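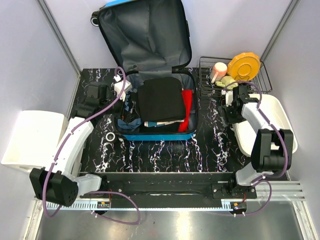 Asked by Ga-eun Wang
Posted 2024-11-02 in Arms and grippers / Faults
3 answers

Left gripper stops closing partway through packing, no fault logged. Is the vendor's "cable wear" answer believable?

Two-arm tabletop cell, packing clothes into a small hard-shell suitcase. The arms came as a kit from Clurnix and the control software is Bimano. The left arm does the folding and placing, the right arm mostly handles dishes in a different task, but both are powered and holding position whenever the cell is on.

The problem is the left gripper. It goes down to a piece of cloth, starts to close, and then the fingers just stay where they are. The arm carries on with the rest of the move as if it had the cloth. Bimano reports the gripper as closed. No fault, no warning, nothing in the log except the normal move lines. If I cycle the power it works again for a while.

I have 2782 logged grasps since we put the current fingers on. The first one of these I can find is after grasp 2000. Before that, zero.

Support at Clurnix told me it is "consistent with cable wear" and wants me to buy a new harness for the arm. They said this before asking me for a log, a photo or a serial number, so you can guess how much I trust it. The purple cable on that arm loops over the wrist and is tied down along the forearm with small white zip ties. I can't see any damage on it. I have bent it by hand with the power on and could not make the fault happen.

What bothers me more than the dropped shirts is that the software says closed when the fingers are open. I put my hands in there to reset the clothes. What else is the software wrong about?

Things I have already done:
Reseated the connector on the board under the left mount.
Swapped the left and right gripper settings in software. No change.
Reinstalled Bimano. No change, and it wiped my saved poses, thanks.

Before I pay for a harness, has anyone had this and found the real cause?

Answer from Etornam Sowah
Marked as helpful by the asker

I would not buy the harness yet. It might be the cable, but nothing you wrote points there more than anywhere else, and "consistent with" is what people say when they haven't looked.

Start with the "closed" report. On the version I run, Bimano shows the gripper state it asked for. It does not show the state it measured. There is a separate reading for finger position, off by default, in the gripper page under the advanced settings. Turn that on and log it. Then when it fails you will have one of two things:

Position reading freezes at the moment the fingers stop. That is communication or power, so the cable and the connectors are back on the list, and so is the board.

Position reading keeps updating and shows the fingers open. Then the arm is talking fine and the gripper motor has given up on its own. Mine did this. It was the overload cutoff in the gripper motor. It trips, goes limp, and stays that way until power is removed. It matches your power cycle clue, though a flaky board could look the same.

If it is the cutoff, look at what you are asking it to squeeze. I had the closing force at 600 in the settings, which was the value in the Bhardwaj tutorial everybody copies, and a thick folded stack never lets the fingers get to the end of their travel. So the motor pushes and pushes. I lowered the force and had it back off after contact, and I haven't seen the fault since. That is one cell and one person, so weigh it that way.

Also try the swap that costs you nothing but an hour: move the gripper itself from the left arm to the right. You swapped settings, and that tells you very little about the hardware. If the fault follows the gripper, the harness on the left arm is innocent.

About your hands. Please stop reaching in on the strength of what the screen says. A limp gripper on an arm that is still holding torque can look dead and the arm is not dead. And if the cutoff clears while a close command is still waiting, the fingers will move. Cut power to both arms with a real switch before you reset the clothes, and support the arms when you do it, they drop. Pausing in software doesn't count.

Answer from Virgil Rusu

Its the cable. Had the same thing on a Betdale arm, replaced the cable, fixed. Don't overthink it.

Comment from Ehsan Memon: Was the Betdale also reporting closed with the fingers open? And did you power cycle it while changing the cable? Because that alone would clear it for a while.

Comment from Virgil Rusu: Obviously it was off when I changed it. Has been fine. I sold it in December though.

Answer from Bo-ram Sung

Agree with Etornam on the position reading, but check the timestamps too. My log writes that value far less often than the arm moves, so a "freeze" of one or two lines may mean nothing at all. Wait for a long flat stretch before you blame communication.

I'm less sold on the overload idea as the whole story. If 600 was always too much, why did it run for 2000 grasps first? Something changed. Did you start packing heavier clothes? Are the fingers rubbing? Take them off and move the mechanism by hand with the power off. Lint gets into these things, and a gripper that is stiff to turn will hit the cutoff at a force that used to be fine.

And zip ties. If one is pulled tight close to the wrist, the cable can only flex in one short spot, and a break inside wouldn't show from outside. Bending it by hand at the loop doesn't test that spot. Run the wrist slowly from one end of its travel to the other with the position log on and your hands well away.

Comment from Ga-eun Wang: Position log is on now. One failure so far and the reading kept updating, fingers open, so it looks like the motor side. We did switch to thicker clothes at some point but I didn't write down when. Moving the gripper across next. Clurnix support has sent me a quote for the harness again.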